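Robot Learning Software Engineer (planning and evaluation), Stamau

Posted April 13, 2026
Full time, with some travel
Reference 3392

Hello, and thanks for stopping to read this. We are Stamau, a small software company that writes the layer between a robot that can move its arms and a robot that gets a job done. Our customers build the hardware, or buy it, and they come to us when they need a policy trained, a planner tuned, or a long list of failures sorted into something a person can work through. We have an opening on the team that looks after simulation and bimanual control, and we'd love to fill it with someone who enjoys the slow, careful side of this work as much as the demo at the end.

Most of your days would be spent with Sumside, our in-house simulator and evaluation tool. It began as a weekend script for replaying joint trajectories and has grown, a little untidily, into the thing every one of us opens first in the morning. It sets up tabletop tasks for two-armed robots, runs a policy against them, and keeps the rollouts so that we can compare one checkpoint with the next. There are 108 tasks in the suite at the moment. Some are good. Some were written in a hurry for a customer deadline and have success checks that pass when they shouldn't, and we would be very grateful to the person who goes after those. 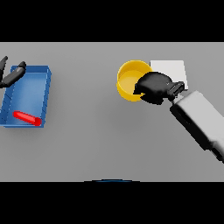 The part we most want help with is contact. Our planner is happy moving through open space, and it has become quite decent at keeping two arms out of each other's way, but it still gets nervous near rims, walls and the edges of trays. A grasp pose that looks fine to the collision checker can leave a finger pressing on the side of a container, and the learned policy then picks up that bad habit from the planner's demonstrations. We have ideas about this (softer collision costs close to the goal, better contact labels, a second look at our gripper meshes) and we'd be glad to hear yours.

You would also share the care of the controller code, written in C++ and running at 250 Hz, and the Python tooling around it. We try to keep the same interfaces in simulation and on the real arms, so a change you make to the action format on one side has to make sense on the other. Expect to write migration notes now and then — and expect people to read them.

It would help if you have:

Solid Python, and enough C++ to fix a bug in someone else's control loop
Some experience with a physics simulator, whichever one it was
A working knowledge of motion planning or imitation learning (both would be lovely, one is plenty)
The patience to watch a lot of failed rollouts and write down what you see

A degree is fine and so is the lack of one. If you came to robotics from games, animation or machine tools, please do apply. Two of our best tools were written by people who had never touched a robot before joining.

You would report to Simão Torres, who leads the simulation team, and work closely with our customers Buschmann and Etex, so a few days on site each quarter come with the job. The rest of the time you can work from our office or from home, whichever suits your life better.

To apply, send us a resume and a short letter telling us about a bug that took you far too long to find. Code samples are welcome if you can share them, but we know that many people can't. There are 2 conversations after that: a relaxed call with Simão, then a paid half day in which you work on a real Sumside issue alongside one of us. We hope to have someone started in May, though we'll gladly wait for the right person. Please quote the reference number in your subject line so your letter reaches the right inbox.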